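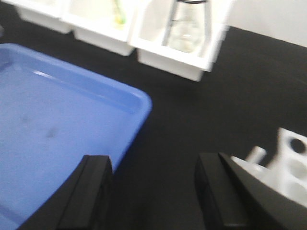 **1/** Second week of teaching the arm by remote control. On Monday I believed I was good at this. Then I watched my own recordings from the wrist camera and I changed my opinion.

**2/** The task sounds very easy. Glassware has to go from the bins to the blue tray, one piece each time, and then the arm goes back to its start position. My hands know how to do it since I was a child. My hands on two control sticks do not know it at all.

**3/** I recorded 38 demonstrations and kept 17. The rest I deleted myself. In most of them I stopped in the middle to think, and the robot learns also the thinking. After training it makes a small pause above the tray, exactly as I do. It is a strange feeling to see it.

**4/** Levente Rácz (he did the same work at Szekeres before me) gave me one piece of advice: decide everything before you press record. Which piece, which side, how wide the fingers. I now say it aloud in the empty lab. It helps.

**5/** A question for people who use Kirero or something similar: do you open the gripper fully on the way to the object, or only a little more than the object needs? I open fully. With a flask I have more space for my mistakes, but near the rack I must be careful with the outer finger.

**6/** I tried also to guide the arm by hand, with the motors soft. The movement is nicer and it is quicker to record. But my sleeve and my fingers come into the camera picture, and later, when the robot works alone, they are missing. So I returned to the remote control.

**7/** Speed is my other problem. When I move fast, the wrist pictures are blurred and I cannot judge the distance to the glass. When I move slowly, one demonstration takes too long and I get tired after 7 of them. I make a tea break then.

**8/** The plan is about 300 good ones before the end of April. Tomorrow I move the tray a little for each recording, so it does not learn only one place. If somebody has a good method for choosing the positions, please write to me. At the moment I use a dice.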